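消费心理与日常判断 第四讲 讲义
主题：“每天八杯水”以及别的喝水说法，我们凭什么信

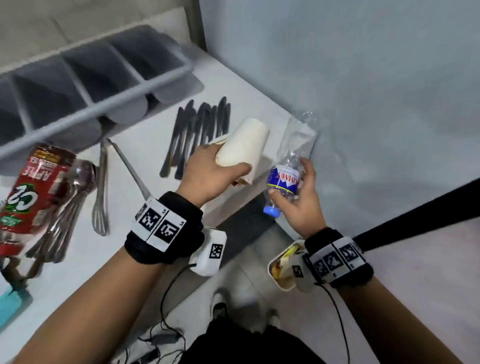

上一讲留下一个问题：一条健康建议如果人人都听过，是不是就说明它有根据。课后交上来的短文里，多数同学答“不一定”，可是翻到后面举例子，又把“每天八杯水”当成已经证实的事来用。所以这一讲干脆就拿它开刀。

先交代立场。我不反对喝水，也不打算劝谁少喝。我怀疑的是那个数字，以及数字后面跟着的一长串好处：排毒、减肥、皮肤好、注意力集中、肾脏轻松。每一条都得单独问，不能打包买。

一、数字从哪里来

比较常见的追溯是二十世纪四十年代美国的一份膳食建议，里面给成年人提了一个每日水分的量，折下来和八杯差不多。同一段话里还有一句，大意是其中大部分已经包含在食物里了。后来的转述往往只留前半句。

要注意，这个追溯本身也只是一种说法。一句口号流行起来可能有好几个源头，找到一份年代较早的文件，不等于找到了它传播的路径。写作业的时候请写“可能的来源之一”，别写“源于”。

再看单位。“杯”是多大？有人家里的马克杯三百五十毫升，有人用的玻璃杯不到两百。八杯可以是一升半，也可以接近三升。一条建议的上下限差出将近一倍，还能被当作精确指标来执行，这件事值得想一想。

还有“水”算什么。茶算不算，汤算不算，粥、西瓜、黄瓜算不算？很多流行版本一口咬定只有白水才算，理由是茶和咖啡利尿。咖啡因有轻微的利尿作用，这没错，但对平时就喝的人，一杯淡茶或普通咖啡里的水大部分还是留下了。把“有利尿作用”说成“越喝越缺水”，中间跳了一大步。

二、口渴是不是已经晚了

“等到口渴，身体已经脱水了。”这句话的毛病出在“脱水”二字上。日常语言里脱水是件严重的事，要送医院的那种；生理上，血浆渗透压升高一点点就会引起口渴，那时离临床意义上的脱水还有相当一段距离。用同一个词盖住两种程度，读的人自然紧张。

当然也有例外，而且例外很要紧。老年人口渴感会减弱；高温下干重活的人、长时间运动的人、腹泻发烧的人，不能只凭感觉。反过来，心衰或某些肾病患者可能需要限水，应当听医生的，听讲义没用。一条“人人适用”的建议，偏偏在最需要讲究的人身上最不适用。

尿的颜色常被拿来当指标。粗看可以，但吃了维生素B2的人颜色会很黄，刚起床的也偏深。请别把它当化验单。

三、一个案例：Josholm 办公室饮水调查

下面这份材料是 Mwende Mollel 同学找来的，一家叫 Josholm 的饮水机租赁商印的宣传册，里面引了一项“内部调查”。宣传册的说法是：参加者每天喝够八杯，四周以后，四十九人里有二十三人表示下午精神更好。

请先别往下看，自己写几条疑问。

我自己的疑问如下，顺序没有讲究。

没有对照组。四周里天气会变，工作忙闲会变，二十三个人觉得好些了，我们不知道什么都不做的人里会有多少也觉得好些。

四十九分之二十三，连一半都不到。册子上用了很大的字号写“二十三人”，另外二十六人怎样了，一个字没有。觉得更差的有没有？

“下午精神更好”是自己报告的。参加的人知道自己在多喝水，也知道主办方希望听到什么。喝水的人还得多起身去接水，多上几趟厕所，单是走动这一项就可能让人清醒一点。要是把功劳记给水，走动要不要也分一份？

最后才轮到利益关系。有几位同学一上来就写“卖饮水机的，不可信”，然后就停笔了。这样写我只给一半的分。谁出钱是提醒你细看的理由，代替不了细看。这份调查换一家没有利益关系的单位来做，上面的毛病一条也不会少。

四、课堂讨论记录（节选）

Brian Koech 提出，就算数字没有根据，让人多喝点水总没有坏处，何必较真。这是最常听到的反驳，我认真答一下。

对多数健康人，多喝几杯确实没什么大害，最多多跑几趟。但“没有坏处”也要看条件，短时间内大量灌水可以引起低钠血症，耐力比赛里出过这样的事。另外，一个人习惯了“反正没坏处”就放行，下一条这样放行的建议可能是保健品，可能是一台净水器，也可能是某种断食。

Gitau Waweru 的意见我觉得更有意思。他说他外婆那一辈没有人量水，渴了喝茶，吃饭喝汤，也过来了。班上有人鼓掌。我得泼一点冷水：“老一辈也过来了”同样是没有对照组的说法，过不来的人没法到课堂上发言。怀疑八杯水，用的尺子也得拿来量自己喜欢的结论。

Aksel Hafstein 问，那么到底该喝多少。我的回答大概让他失望：健康成年人，平常天气，渴了就喝，吃饭时喝一点，热天和运动时主动多喝。各国机构给出的参考摄入量彼此不同，其中多数把食物里的水也计算在内，引用时务必写清是“总水分”还是“饮水”。这两个词混用，是去年作业里最常见的错误。

五、几个顺带的说法

“睡前一杯水防血栓。”流传很广，我没有找到像样的试验支持，倒是夜里起来摔跤的风险对老人很实在。

“碱性水调节体质。”胃里是强酸，血液的酸碱度由肺和肾调着，喝下去的那点碱起不了广告说的作用。Sorico 的广告单我贴在课程页面上，大家可以数一数里面有几个动词没有宾语。

“饭前喝水能减肥。”这一条比前两条体面，有过一些小规模试验，结果有的支持，效果不大，时间也短。我的态度是暂且存疑，可以放进“也许有一点用”那一栏。

“冷水伤胃。”你要是喝了不舒服，就喝温的。从个人不舒服推到所有人的胃都受伤，证据还差得远。

六、作业

找一条你家里人常说的饮食或喝水建议，写一篇短文，最多十二段。要写清四样：原话是什么，最早能查到哪里，支持它的证据属于哪一类，什么样的结果会让你改变看法。最后一样去年有十七个人没写，没写的一律退回。

引用网页请附上查阅的月份。只写“专家表示”而没有姓名和出处的，按没有引用处理。家里长辈的话可以当作材料，不要写成嘲笑长辈的文章。

答疑时间照旧是下午四点，找 Kimutai Mutiso。下一讲谈早餐，请先读阅读材料的第二部分，表格后面的脚注也要读。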